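# Arm stops with contact fault during slow pushes on a wooden board, but only on the left side

**Jawad Swati**

We have a six-axis arm doing planar pushing of small colored blocks on a maple board. The tool is a plain dark rod held vertical, tip 7 mm above the wood. Commanded height is constant for the whole run. For two weeks in October this worked without a stop. Now the controller trips on excess vertical force, always with the rod over the left part of the board, and the log shows fault 146. I have 19 of these in the log so far. No block is under the tool when it happens.

Things already checked:

- payload mass and center of gravity re-entered
- tool center point re-taught, difference under 0.2 mm
- board height measured with a dial gauge at the corners, all within 0.5 mm
- push speed halved, fault still occurs

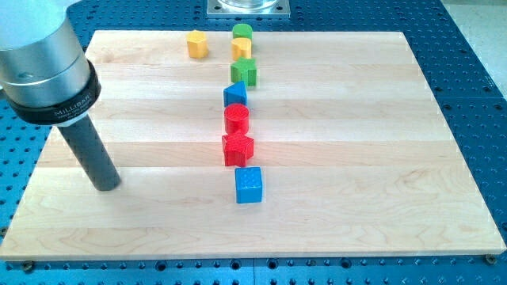
The force trace is flat until the last 40 ms before the stop, then it steps. It does not ramp the way a real contact with wood would. Resetting clears it and the same move often completes on the second try. Controller software is Futari, release 629. I would like to know if this is mechanical or electrical before I take the wrist apart.

---

**Higinio Solís**

Had this on a different arm. Raise the trip threshold until it stops complaining. Ours was set far too low from the factory.

> **Selina Stöckli:** Please don't do this with people working near the table. The threshold is part of the protective stop on many cells. Find the cause first.

---

**Citlali Espinoza**

A step with no ramp is unlikely to be contact. I would look at the sensor cable before anything mechanical.

1. Jog to the pose where it trips, well clear of the board, and hold still. Log raw force on all axes.
2. With the arm stopped and drives disabled, flex the cable by hand near the wrist, then at the elbow. Watch the raw values on a second screen.
3. If the vertical channel jumps, swap the cable and repeat.
4. If nothing moves, rotate the last joint half a turn, keep the rod in the same place, and run the push again. A fault that follows the joint angle points to the cable or connector. A fault that stays with the board position points to the board or the kinematics.

Also check the strain relief. A clamp that lets the cable slide can load the connector at one end of the travel only — which would match your left side.

---

**Jawad Swati**

Step 2, at the elbow. The vertical channel jumped by 30 N with the drives off. The connector backshell had one loose screw and a broken shield strand. Replacement cable is on order. The threshold stays where it was.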